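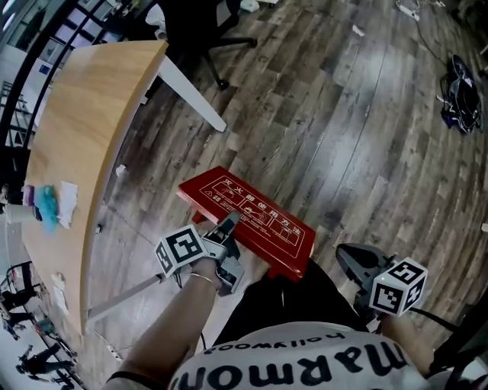 3. Working rules for hand-held gripper sessions

3.1 Scope

The rules in this section cover sessions in which a person carries out a task with a gripper in each hand while a camera at head height records the work. They were drawn up at Ferkcombe and then used at the Tikenden site with small changes. They don't cover sessions with a powered arm, for which the Menemow project already had a separate safety procedure, and they don't cover the later handling of the recordings except where a choice made in the room affects it.

Before February 2022 each site kept its own notes. The notes agreed on most points of safety but differed on clothing, on what could be left lying in the room, and on when a recording should be thrown away. Operators who moved between sites found this confusing. The joint version has 10 rules in all. The ones that led to the most discussion are set out below, and the others, on charging, storage and the naming of files, follow ordinary laboratory practice.

3.2 The operator

Operators are asked to keep both wrists clear of loose items. Watches with a wide strap and long sleeves that reach the hand must be removed or rolled back. The first draft banned all jewellery, but several operators wear a band or bangle that they don't take off, and the ban was not being followed. The present wording allows a single thin bangle if it stays below the body of the gripper and can't reach the jaws. The thin gold one on the left wrist in Figure 2 falls within this wording. A chain with hanging parts doesn't.

Clothing is left to the operator apart from the sleeves. We considered plain tops only, as the front of a shirt often comes into view when the operator looks down, and large lettering such as that on the white T-shirt in Figure 2 can be read in the recording. The sites could not agree on whether this matters. Manzano, the software used for checking, flags readable text of any kind, and for the time being a flag on clothing is noted in the log and the recording is kept. Names, staff numbers and passes are treated differently and must be covered or taken off before the session starts.

3.3 Markers and cables

Each gripper carries a cube with square black-and-white markers on its faces. The cubes must be clean and firmly fixed, and the operator checks them by hand before picking up the first object. During the task at least one face of each cube should be kept towards the tracking view as far as the work allows. Turning the wrist inwards to get a better hold on a wide object is the usual way of losing it. Where a task can't be done without hiding a cube for more than 3 seconds, the task sheet has to say so, and the person who checks the recording then doesn't count it as a fault.

Cables caused more trouble than markers. A cable from a gripper has to leave on the outer side, away from the other hand, and the operator must be able to stretch the arm fully without pulling on it. The right gripper in Figure 2 has its black cable running off to the right, as the rule asks. Cables on the floor are to be gathered up and kept clear of any path the operator will walk. We make no demand that they be out of view. A pile of cables and a bag on the floor, such as can be seen at the far side of the same figure, is acceptable in a task done in one place and is not acceptable in a task that involves carrying something across the room.

3.4 Objects

Flat, stiff objects such as boards and signs are held by an edge. The jaws should close on the material itself and not on a tab, hook or stand joined to it, unless the task sheet names that part. In Figure 2 the left gripper is closed on the near edge of a flat red board, and a small red tab or support lies close to the fingers. Cases of this kind need care on the part of the checker, who has to decide which part is being held. The two sites disagreed on such cases more often than on any others, and the rule now asks for the checker to step through the recording before marking it.

Safety equipment and safety notices need a rule of their own. The board in the figure gives instructions in Chinese for using a fire extinguisher, with small drawings of the steps. Objects like this may be used in a task, but a notice that is in force in the building must not be taken down for the purpose. A spare copy has to be used, and it must go back into the object store at the end and not be left on a table or chair where someone might take it for the real one. Extinguishers themselves are excluded from all tasks, full or empty.

3.5 The room and other people

Work may be done in rooms that are in normal use. Tables don't have to be cleared, and cloths, paper and cups may stay where they are if they are out of the operator's reach for that task. Liquids are the exception. An open drink must be at least 2 metres from the grippers.

Other people may be in the background. The rule is that anyone who could be recognised must have agreed beforehand, and the operator stops if a person who has not agreed comes close. Distant figures, as at the lower left of Figure 2, are small and partly blurred, and recordings of that kind are passed after a check of the full length - a person who is far away at one moment may be much nearer later on. Recordings that fail the check are deleted within 7 days, and the log keeps only the task name and the ground for deletion.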